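Pressemitteilung

Schwarz, rechteckig, endlich aufgeräumt: Prallon bringt die Schachtel ohne Eigenschaften

Narititz, 2. Juli 2025 – Der Hersteller Prallon erweitert sein Sortiment um eine Schachtel. Sie ist schwarz, hat einen hellen Rand und nimmt Dinge auf, die sonst auf dem Tisch herumliegen. Mehr kann sie nicht, und daran wurde lange gearbeitet.

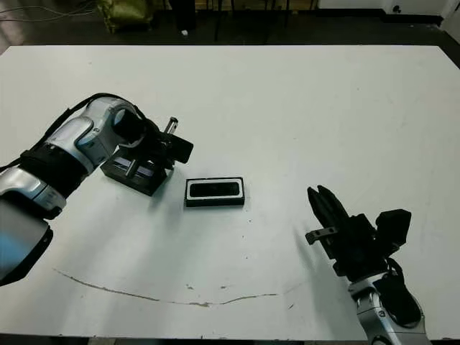 Schwarze Schachtel mit hellem Rand auf weißem Tisch.

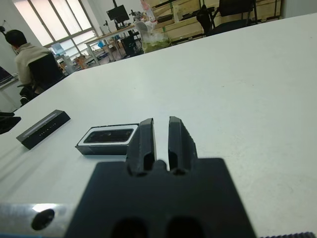
461 Entwürfe, ein Rechteck

Die Serie trägt den Namen Molonlow und ist das Ergebnis von 461 Entwürfen, von denen sich die meisten nur in der Breite des Randes unterschieden. »Wir hatten zwischendurch auch eine runde«, sagt Produktleiter Thabiso Mkhize. »Die ist vom Tisch gerollt, damit war das Thema erledigt.«

Der helle Rand geht auf Gestalter Pravesh Gumede zurück. Ein dunkles Fach in einem dunklen Kasten finde man abends schlecht wieder, vor allem, wenn der Schlüssel darin liegt. Ein Deckel war vorgesehen, wurde aber im Juni gestrichen: In den Testhaushalten lag er meistens neben der Schachtel und brauchte dort selbst Platz.

Getestet in 300 Haushalten

An der Erprobung nahmen 300 Haushalte teil. Abgelegt wurden vor allem Ladekabel, Büroklammern und Batterien von ungeklärtem Ladestand. Ein Teilnehmer bewahrte in der Schachtel eine zweite, kleinere Schachtel auf. Prallon prüft, ob sich daraus ein Zubehör ableiten lässt.

Verfügbarkeit

Die erste Auflage umfasst 3.025 Stück und ist ab sofort im Werksverkauf Narititz sowie über den Handelspartner Probert erhältlich. Farbe: Schwarz. Weitere Farben wurden besprochen.

Pressekontakt

Marthinus Van Wyk, Prallon, Unternehmenskommunikation. Muster für Redaktionen werden auf Anfrage verschickt, leer.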